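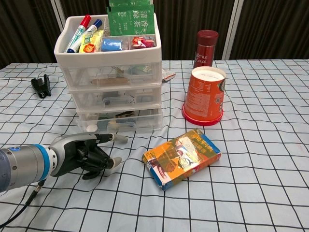 2 min read

Home | Projects | Reports | Contact

Aug 14, 2020
By Idalina Falcão

Graletcombe Dog Walking Paths: second progress report to the Vieira Fund

The money released in May has gone mainly on the lower loop, from the Tidach Lane gate to the footbridge. We were granted 3000 pounds for the year and have spent 527 so far, all on gravel, gate springs and signs. Invoices went in with the last claim.

The loop can be walked on a lead from end to end again. The section behind the allotments was the worst of it, with the fence down and sheep getting through on to the path. We have put in 200 metres of stock fencing there, using posts the farm let us have free, and hung a self-closing gate at each end. The gate nearer the bridge still sticks and needs the hinge lowering.

Laimutė Jaunzems has restarted her lead training walks, with 6 dogs to a group. Owners keep apart and bring their own leads and treats. She takes the strong pullers first thing, when there are fewer rabbits out, and stops at each marker post until every lead is slack. Two owners dropped out after the first walk and their places were filled from the list. A young collie slipped its collar near the bridge and was caught in the next field. Harnesses are now required for all dogs in the groups.

The waste bin at Bideck Corner has not been fitted. The parish wants it on the verge and the highways office wants it inside the field gate. I have asked for a site meeting and will send you the date. Bags are being left on the wall in the meantime, and I clear them when I pass.

Still to do before winter: the steps by the stile, the hinge, and a notice about keeping dogs out of the stream below the ford while the cattle are drinking there. The steps will be the largest cost. I have one quote and am waiting for another.

We are not asking for any change to the budget. The next claim will cover the steps and the remaining signs.

Last updated: 14:20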